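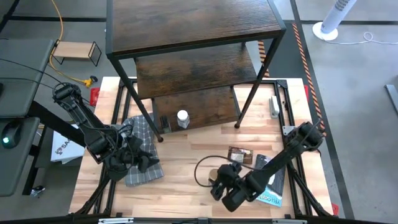

Storage and Shelving, Grerkham Site, February

Inspector: A. Dankwa
Units listed: 209

1. Feet level, no rocking. Pass.
2. Shelf load within 400 N. Pass. Unit 3014 reads close to limit; recheck next round.
3. Bottles capped and labeled. Fail, bay 6. Two labels faded. Bosix refill labels ordered.
4. Aisle clear to exit door. Pass.
5. Wall anchors tight. Not checked in bay 9, no ladder on site.
6. Spill kit sealed. Pass. Seal no. 1461.

Open items go to Korletey by 4 p.m.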